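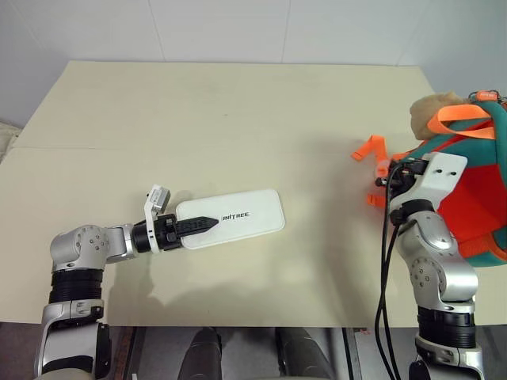
Kirsten MacDonald wrote to us in March to say that the Roltitero was the first release weight her crew had stopped arguing about, and that they were down to a single spare hook per line by the end of the trip. We were very pleased to get that letter, and a good deal of what follows on this page comes from questions she asked in it.

The Roltitero Descender is a weighted release tool for returning deep-water reef fish to the depth they came from. Rockfish, snapper and grouper brought up quickly often can't swim back down by themselves, because the gas in the swim bladder has expanded on the way up, and a fish left floating at the surface is easy pickings for gulls and sea lions. You clip the fish by the lower jaw, lower it over the side, and the jaw clip opens when it reaches the depth you have set on the dial.

There are 4 depth settings, and you can change them with cold hands and gloves on (we tried it with three kinds of gloves, one of them far too big). The body is 14 inches long and fits any line rated to 88 pounds or better. Please don't use it on lighter line – a big lingcod will find the weak spot sooner than you would like.

In the box you'll find the descender, a swivel, one spare jaw clip and a waterproof card with the settings on it. Weights are sold separately, as most boats already have a drawer full of them. Our own Dider lead-free weights fit, and so does nearly anything else with a standard eye.

Rinse it in fresh water after each trip and let it dry open. If the dial gets stiff, a drop of silicone grease will see it right, and please leave the cooking oil in the galley. Spring kits are kept in stock under part number 3548, and Xiaoqing Yao in our parts room is happy to talk you through fitting one over the phone.

Rules on carrying a descending device differ from one coast to the next, so do check with your local fishery office before you head out.

Made by Notow. Also available through the Mets chandlery counter, mornings only.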